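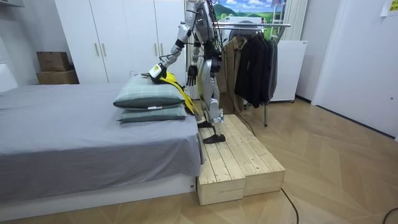

La main articulée a perdu, et elle n'a pas aimé ça

Enquête. À l'étage d'un ancien magasin de literie, on compare des préhenseurs en leur faisant ranger du linge. Les résultats sont moins glorieux que les vidéos, et plus instructifs.

Il existe deux catégories de démonstrations robotiques. Dans la première, une machine exécute un salto sur fond de musique électronique. Dans la seconde, la même machine affronte un maillot à manches longues, et la musique s'arrête assez vite.

C'est à la seconde que se consacre Dokeo, petit laboratoire d'essais qui a baptisé son protocole Urrego, pour des raisons que chacun, dans l'équipe, raconte différemment. Le principe tient en une phrase : prendre un vêtement sur un lit, le mettre sur un cintre, porter le cintre jusqu'à un portant, recommencer. Un adolescent y parvient en une dizaine de secondes, sous la menace. Le record de la maison est de 105 secondes, et on me l'a annoncé avec la fierté qu'on réserve d'ordinaire aux médailles.

Les concurrents sont deux. D'un côté, la main articulée de Warard, noire, déliée, anthropomorphe, vendue avec un argumentaire où le mot « humain » revient à chaque paragraphe. De l'autre, la pince de Neluleo, un boîtier blanc prolongé de doigts noirs, qui a l'élégance d'un accessoire de plomberie. Sur le papier, l'affaire était réglée avant le premier essai. Le papier, lui, se plie facilement.

Après 2374 prises enregistrées, la pince mène largement. La main sait tout faire, mais il faut d'abord qu'elle décide quoi. Devant une épaule de maillot, elle hésite entre plusieurs façons de s'y prendre, choisit parfois la pire et froisse le tissu avec une délicatesse de concertiste. La pince n'a qu'une idée, serrer, et elle s'y tient. On a connu des ministères dirigés ainsi, avec des bilans comparables.

Reste que saisir n'est que le début des ennuis. Un textile n'a pas de forme, il a des humeurs. Il s'affaisse, glisse, se retourne, cache son col sous une manche. Les ingénieurs parlent d'objet « déformable », adjectif poli. Le maillot jaune a été retenu pour sa couleur franche, que les caméras repèrent bien, et pour ses bandes noires, qui leur posent au contraire quelques difficultés. Un modèle de vision entraîné trop vite prend volontiers une bande pour un pli, ou un pli pour le bord du vêtement. La pince ferme alors ses doigts sur le vide, avec la plus parfaite assurance. 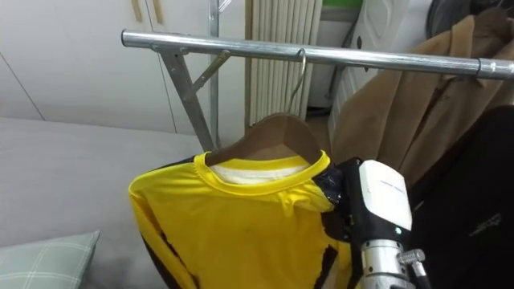
Le portant est l'autre juge de paix. Tant que le maillot y pend seul, tout va bien. Dès qu'on lui donne des voisins, manteaux et vestes, l'espace se resserre et le bras doit se faufiler entre des tissus qui bougent quand on les frôle. C'est là que l'encombrement du poignet compte davantage que le nombre de doigts. Les fiches techniques donnent la force de serrage au newton près et restent d'une grande pudeur sur la place que prend un câble.

Parlons-en, des câbles. Ils courent le long des bras, longent le torse, traînent sur le parquet. Le fabricant les appelle « liaisons ». L'équipe les appelle autrement. Une part non négligeable des essais interrompus leur est due, et le tableau des résultats leur consacre une colonne entière, la plus longue.

Côté contrôleurs, on a testé deux approches. La première planifie la trajectoire complète avant de bouger : mouvement superbe, souvent destiné à un vêtement qui n'est plus tout à fait là. La seconde corrige en continu d'après l'image. Elle avance par petites saccades, comme quelqu'un qui cherche ses clés dans le noir, mais elle finit par trouver. L'équipe a gardé la seconde et continue de montrer la première aux visiteurs.

La question de la caméra a occasionné environ 5 réunions, dont une franchement désagréable. Placée en hauteur, elle embrasse toute la pièce et perd le col de vue dès que le bras passe devant. Placée à la tête, elle voit de plus près ce que font les doigts, mais le poignet lui bouche volontiers une partie du décor. Le compromis adopté consiste à garder les deux vues et à se plaindre du volume de données.
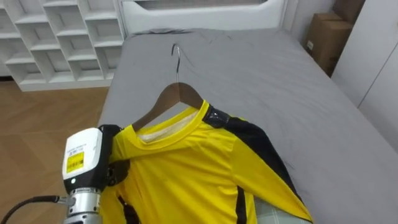 Prise à l'épaule : le maillot sur son cintre, pincé par la pince et étalé sur le drap gris.

Que conclure pour l'acheteur pressé ? Warard promet une nouvelle version de sa main pour juillet, avec un logiciel moins indécis. Neluleo ne promet rien et livre des doigts de rechange, qui s'usent. Quant au protocole Urrego, il doit s'enrichir d'une épreuve supplémentaire : la housse de couette. J'ai demandé si quelqu'un, dans l'équipe, savait en enfiler une correctement. On m'a proposé un café.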